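# Chapter 10: Knitted Structures and Their Care
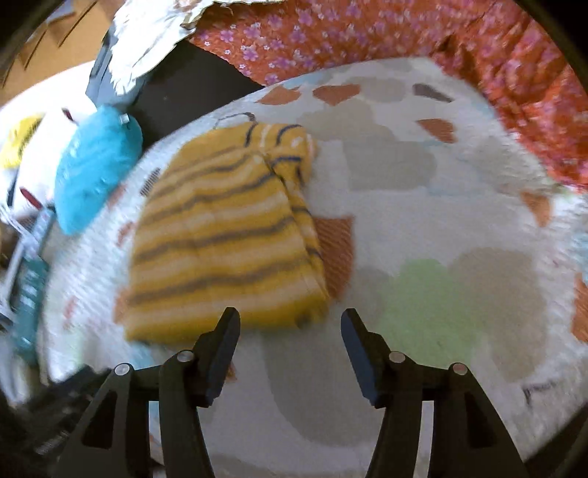
**Figure 10.1** A folded knitted garment with horizontal stripes and a plain yellow lower edge.

Knitted fabric is made from loops. Each loop is drawn through the one before it, and the resulting cloth can stretch in both directions and return to its shape. Woven fabric, the subject of Chapter 9, is made from straight yarns that cross at right angles and has far less natural give. Most of the differences in how the two fabrics are cut, sewn, washed, and stored follow from this basic difference in structure.

Chapter 10 begins with the two main families of knitting. In *weft knitting*, a yarn travels across the width of the fabric, forming one row of loops after another. Hand knitting belongs to this family, as do most sweaters and socks. In *warp knitting*, many yarns run along the length of the fabric and form loops with their neighbors. Warp knits are generally firmer and are common in linings and sportswear.

Color is often introduced by changing yarns between rows. Because a row of loops runs across the fabric, the simplest pattern available to the weft knitter is the horizontal stripe. Section 10.2 explains how to plan a stripe sequence and how to match stripes at a side seam.

The second half of the chapter turns to care. Students will study the records of the Clandach mill school, where Troels Kirkegaard taught finishing and kept notes on 132 sample garments. His notes show that knitted garments stored flat kept their measurements better than those left on hangers.

## Key Terms

- **Course:** a horizontal row of loops
- **Wale:** a vertical column of loops
- **Gauge:** the number of stitches in a given width
- **Ribbing:** alternating columns of knit and purl stitches

## Before You Read

Examine a sweater or a pair of socks from home. Find one course and one wale, then stretch the fabric gently in each direction. Record which direction gives more, and keep your notes for Exercise 2 at the end of Section 10.1.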